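How to Plan a Day Trip to Stostgate by Train and Ferry

Stostgate is an easy day out from Whiteley if you get the order of things right. The train, the ferry and the fort all run on separate timetables, and none of them waits for the others. This page goes through the planning step by step, starting with the evening before and ending with the last train back. It assumes you're staying in Whiteley and don't have a car. If you do have one, skip to the section on parking near the end.

Step 1: Pick your season

The ferry runs from April to the end of October. Outside those months you can still see the town and the harbor, but you can't get across to Clenarwood, and for most people Clenarwood is the main reason to go. May and September are the best months. July is warm and busy, and the line for the ferry can reach the fish market by 11 a.m.

Check the forecast for wind as well as rain. The boats are small and stop running in a strong westerly. The ferry office puts a notice in its window and updates its recorded phone message at 7 a.m. If the message says "subject to conditions," go anyway and do the town in the morning. Crossings often start again after lunch.

Step 2: Buy the right ticket

There are three ways to pay for the day.

Separate tickets. You buy a round-trip train ticket at Whiteley station and pay for the ferry and the fort when you get there. This makes sense if you're not sure about the weather.

The Stostgate Day Pass. It covers the train both ways and the ferry both ways. You get it from the ticket window at Whiteley, not from the machines. The machines sell something called a Day Rover, a different ticket that covers buses only. A lot of visitors buy the wrong one, and the conductor will make you pay again.

The Combined Pass. Train, ferry and fort. It saves money only if you plan to go inside the fort and climb the tower. Children under 5 ride and enter free on all three and don't need any ticket at all.

Keep the paper ticket. The ferry crew tears off one corner going out and another corner coming back.
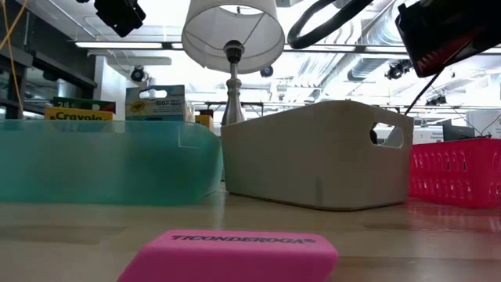
Step 3: Choose your train

Two trains leave Whiteley before 10 a.m., one at 8:12 and one at 9:27. Take the 8:12 if you can. It connects with the first ferry with time for coffee in between. The 9:27 arrives as the second ferry is loading, and you'll have to walk fast.

Sit on the left side going out. The line follows the river for most of the ride and then comes out on top of the sea wall for the last few minutes. The right side has a view of a quarry and the backs of warehouses.

The trains have two cars and no food. There is one restroom, in the rear car. It's often locked, so use the one at Whiteley station before you board. It's past the ticket window on platform 1.

If you're bringing a bicycle, you need a reservation in summer. The hooks are in the front car and hold four bikes.

Step 4: Get from the station to the harbor

Stostgate station opened in 1839, and the town has moved away from it since. The walk to the harbor is downhill all the way and takes ten minutes. Leave by the main door, turn right, and follow Rope Street past the church. At the bottom you'll come to a small square with a drinking fountain. The ferry steps are straight ahead, on the far side of the road.

There's also a bus, the number 3, that meets most trains. It takes the long way around by the hospital and is slower than walking unless you have heavy bags or trouble with hills. Do consider it for the return, though. Rope Street is steep, and it feels a good deal longer at 6 p.m.

For wheelchairs and strollers, stay on the left-hand sidewalk going down. The right-hand one has steps halfway.

Step 5: Take the ferry to Clenarwood

Clenarwood is the wooded headland across the harbor mouth. You can see it from anywhere on the quay. The crossing takes 12 minutes. Boats leave on the hour from 10 a.m., with a gap at 1 p.m. while the crew has lunch.

Each boat carries 60 people. Get in line fifteen minutes ahead in spring and fall, and a half hour ahead in summer. You don't book a particular crossing with either pass. It's first come, first served, and the crew counts people on by hand.

The open benches at the back are the most popular, but they get the engine fumes. The covered seats in front are drier and have big windows. Dogs are allowed on leashes. Swimming gear, picnic baskets and folding chairs are all fine.

Write down the time of the last boat back. It changes with the month, from 4 p.m. in April to 6:30 p.m. in July, and the sign on the Clenarwood side is faded. If you miss it, the only way back is a water taxi, and those are expensive after hours.

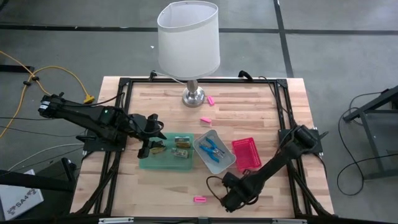

Step 6: Decide on a route at Clenarwood

There are two marked paths from the landing, and most people have time for only one of them before lunch.

The blue path goes along the shore to the fort. It's flat and paved, 500 yards from end to end, with benches. Anyone who can manage a short walk can manage this one. There's a small beach halfway along, with coarse sand and clear water. It has no lifeguard.

The red path climbs through the trees to the old signal station and comes down behind the fort. Allow an hour and a half. Part of it is loose stone, and after rain the section near the top turns to mud. Wear shoes with a decent sole. The view from the signal station takes in the whole harbor, the town and, on a clear day, the lighthouse to the north.

If you want to do both, go up by the red path and come back by the blue. The climb is easier in that direction, and you'll end up at the fort when it's quieter.

Step 7: Visit the fort

The fort opens at 10:30 a.m. and closes an hour before the last ferry. The courtyard and the gun terrace are open to everybody with a ticket. The tower is extra unless you have the Combined Pass.

Start with the tower. It holds only a few people at a time, and by noon there's a wait. The stairs are narrow and there's no handrail on the upper flight - leave large backpacks in the lockers by the gate. The lockers take a coin and give it back.

After that, see the powder rooms and then the small museum in the old barracks. The museum has a good model of the harbor as it looked before the breakwater was built, and a room of ships' figureheads. It takes 40 minutes to see properly. Labels are in English, and there's a large-print guide at the desk.

Traveling with children, ask at the desk for the trail sheet. It's free and sends them around looking for animals carved in the stonework. Bring your own things to write with, as the desk runs out of pencils by midday.

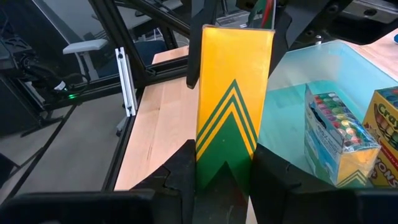

Yellow and green crayon box.

Step 8: Plan your lunch

You have three choices, and it's worth deciding before you get on the ferry.

Bring a picnic. The lawn behind the fort has tables, and the gulls are bold. The grocery store on Rope Street opens at 7 a.m. and makes sandwiches to order. There's a water tap by the landing, marked as safe to drink.

Eat at the fort tearoom. It serves soup, sandwiches and cake and stops hot food at 2 p.m. Prices are fair. It doesn't take reservations.

Go back to town. The Uva, on the corner of the harbor square, does a fixed-price lunch until 2:30 p.m. The fish soup is the thing to order. Tables by the window go first, so call in the morning if you want one. It's closed for the whole of November.

For rainy days the Uva is the better plan. The tearoom is small, and everyone on the headland heads there at once when it starts to pour.

Step 9: Use the afternoon

If you're back in town by 3 p.m., you have time for one more thing. The fish market is over by then, but the net lofts on the north quay are open until 5 p.m. and cost nothing. The town museum is small and a little dusty, with a good collection of harbor paintings upstairs. Several shops on Rope Street sell prints and cards by local artists at better prices than the fort gift shop.

The breakwater is a good walk in calm weather. It's 700 yards long and has no railing on the seaward side, so keep a hand on small children. People sketch and paint from the wide part at the end, where there's a stone bench out of the wind.
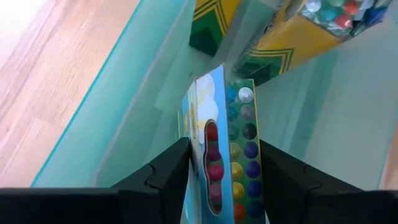

A children's watercolor paint set.

Step 10: Get back to Whiteley

Trains leave Stostgate at 4:40, 6:05 and 8:20 p.m. The 4:40 carries schoolchildren as well as day visitors in term time and is usually full. The 6:05 is the one to aim for. The 8:20 is the last train, and it's often a few minutes late.

Leave the harbor 20 minutes before your train if you're walking uphill. The station building closes at 5 p.m., but the platform stays open through the side gate. There's a shelter and one vending machine.

Parking, if you drive

Don't try to park at the harbor. The spaces there are for permit holders. Use the lot next to the station, which charges by the day and takes cards, and walk down from there. The lot fills by 10:30 a.m. in July. There's an overflow field behind the school, signposted from the main road, and it closes at 7 p.m. sharp. Cars left after that are locked in overnight.

What to bring

Paper ticket or pass
Coins for the lockers
A windproof jacket, even in summer
Shoes with a good sole if you're taking the red path
Sunscreen
Water bottle
The time of the last ferry, written down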